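Looking after the hand gripper

The gripper has been with me long enough that I have stopped reading the manual and started keeping my own notes. Viorica Kelmendi asked for a copy, so I'm putting them on the blog. Everything applies to the hand-held tool only. The arm at Horton has its own checklist and Antigoni Andreadis looks after that one.

I start with the pads. They get wiped with a damp lint-free cloth before each session, then I run a thumbnail along the ridges to feel for a torn one. Ceramic is hard on pads. Glaze is slick, and a pad with a film of skin oil on it lets a plate turn when you lift it by the rim. I do my plate and bowl runs over a bed with a sheet on it, which has saved me a lot of crockery.
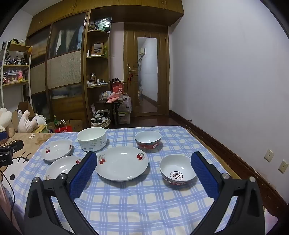
How often do the pads need replacing?

Mine last up to 345 grasps on glazed dishes before the grip starts to go, and I change both sides together even when only one looks worn. A new pad against an old one pulls the object to one side as the fingers close.

Next are the pins. Each finger swings on its pins, and if one works loose you feel it as a small click at the start of the squeeze. I check for side play by holding the base still and pushing each fingertip sideways. If it moves, I take the pin out, clean it, put one drop of threadlocker on it and leave the tool overnight. I used to skip the overnight part and had to do the job again within the week.

The rods in the linkage get a dry brush. I oiled them once, in November, and they collected lint from every blanket in the house. 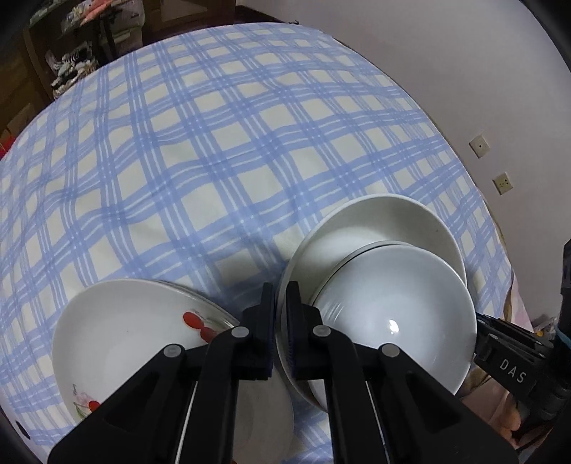
After the mechanical work I redo the zero. Close the fingers until the pads just touch, set that as zero, open all the way and write down the reading. Mine should come out at 26. At 25 I can still work, but anything lower means a rod has shifted and I go back to the linkage before recording anything. Stacked plates show the problem first, as you need the full opening to get around the rims and still feel how many you have picked up.

Then I check the bracket screws, quarter turn at most. The threads are soft and I have already stripped 2 of them. Zovden sells the right size in small bags, and the shop in Urkport will order them if you ask.

Still on my list is a better way to strap the cable so it doesn't tug at the wrist. Viorica is trying a elastic sleeve from Mostyn and I will add her results when she sends them.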